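Search the archives Search Advanced

Re: [crafttable] sorting the little blocks, and what to put under them

Umut Şimşekoğlu wrote:

> Hi all, I've got a big bin of small wooden and plastic cubes left over
> from my Itside math kits and I want to set them up as a sorting tray for
> my two nieces. They are four and six. Do you put a mat down first or just
> let them go at it on the bare table? And what do you keep the cubes in?
> The Naltach box has a lid that pops off if you look at it wrong.
> Umut

Hi Umut!

Oh, I have opinions on this one, so get yourself a coffee. I've been doing sorting trays with kids at our library since February and I've changed my mind about pretty much everything at least once (the first month I used muffin tins, which was loud, and one of them went home with somebody and never came back).

First, the mat. Yes, put one down! On a bare table the cubes slide and then they roll, and then you're on your knees under the radiator with a flashlight. I started with a felt sheet and it was fine except for the fuzz, which sticks to everything. Then I tried a vinyl placemat from Peng, nice and wipeable but it curled at the corners and I got tired of taping it.

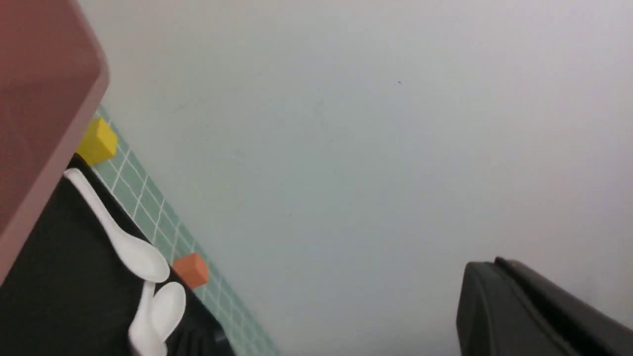
My favorite base these days is a plain old cutting mat, the kind you'd use for quilting. It's flat, it stays put, and you can wipe it with a damp cloth. The green ones with the thin white grid are the best for this, because the squares give the kids something to line up with. A yellow cube and an orange one look great against the green too, you can spot them from across the room, and that matters when it's cleanup time and everybody is putting on coats. My only complaint is that a truly green cube gets lost on it, so I pulled most of those out and gave them to the older group for building.

As for what to keep them in, skip the Naltach box, I had the same trouble with the lid. I went over to plastic containers from Flullonent and I like the rounded edges, easier on small hands and they stack without jamming. Mine hold 108 cubes if you shake them down a little, and I only put out 20 at a time anyway. More than that and the four-year-old types just want to pour. (Pouring is fine! But then it's a pouring day and you should use rice.)

A black tray next to the mat is worth having, by the way. Mine came from a restaurant supply place and cost next to nothing. I use it as the "not yet" spot, so the kids take from the tray and put on the mat, and they seem to get that right away with hardly any talking from me. Spoons are good as well if your nieces want something harder. The six-year-old will probably want a race, so maybe have two spoons ready or there'll be tears.

One question back at you: are your wooden cubes the same size as the plastic ones? I have almost a full bag of wooden ones that are just a hair bigger and they won't sit in a neat row with the others, which drives one little boy in my group up the wall. If yours match, I'd love to know which Itside kit they came out of, the one I bought had only plastic.

Write me off list if you want the pattern for the drawstring bags, it's a bit long to paste in here and my scanner is being difficult.

Marlys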